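Rekwood Tableware Glossary

Maintainer: İlker Dağdelen
Last revised: 11th March

Contents
Rekwood is a plain-text word list covering household crockery, cutlery and serving pieces. It holds 1509 entries in 6 files, one file per category. Each line has a headword, a part of speech, a short definition and an optional regional note, separated by tabs. Encoding is UTF-8.

Sources
Entries were merged from two older lists, Husar and Binix. Where the two disagreed on a definition, the Husar wording was kept and the Binix wording moved to the note field. Spelling is American – "gray", "mold", "catalog".

Usage
Load the files in any order. Headwords are unique within a file but not across files: "boat" is in both serving and sauces. Definitions never exceed 200 characters.

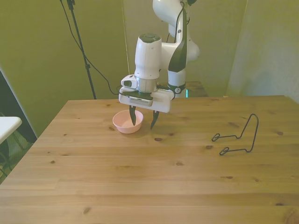 Known issues
Plural forms are missing for 5 headwords borrowed from French. The line between "dish" and "bowl" follows Husar and is not consistent for shallow pieces.

License
Free for any use with credit to Munatero. Send corrections as a tab-separated patch, one entry per line.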